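Print this page | E-mail this page

Rules for teaching kitchen tasks with a hand-held gripper?

Posted by Stinotar, April 10, 2018

We are writing house rules for recording oven tasks with a hand-held gripper. The arm will be trained on these later. Is there a standard we have to follow, or do we make up our own? Mostly worried about the door and about food on the table.

Ellow

I don't know of one written for the hand-held part. Ours fits on a page. Anything that could tip stays away from the path of the door. Raw meat gets its own tray, and the finger pads are washed before they touch anything else. Oven unplugged unless the task needs heat. If it does, write the dial setting on the log sheet. We stop after 40 takes and wipe down. Also check that both finger markers are clean and flat before every run. We threw out 11 takes in March over a smudged one.

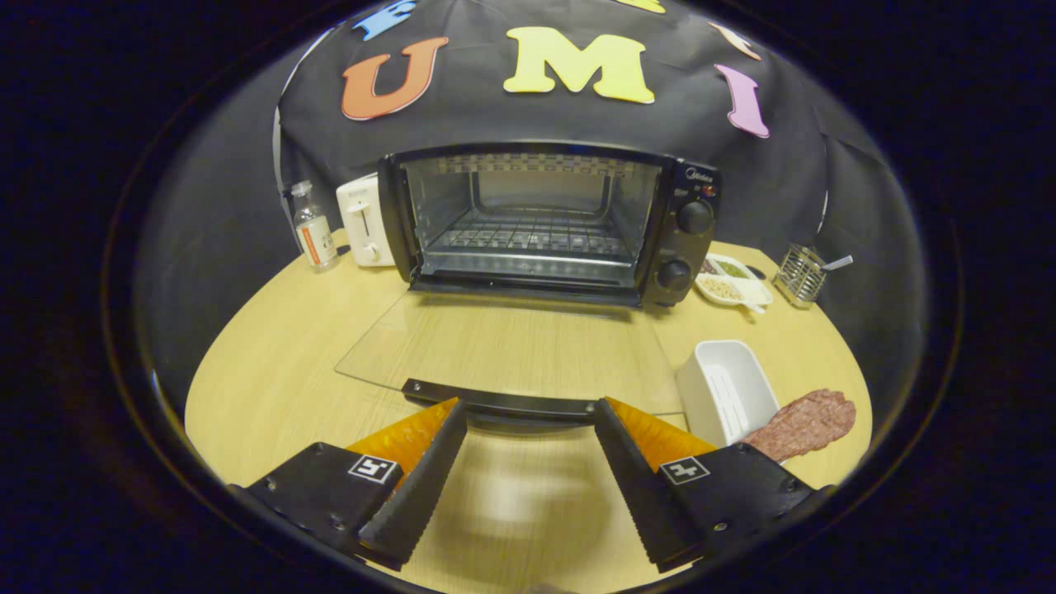 Toaster oven with the door fully down, gripper in front.

Uso

What Ellow said. Open the door all the way or leave it shut, no halfway.

Alaoui

Your arm will have its own safety rules once it's powered, so ask whoever signs off on that. I just use a cold oven for everything.

Contact us | Copyright 2018 | Back to top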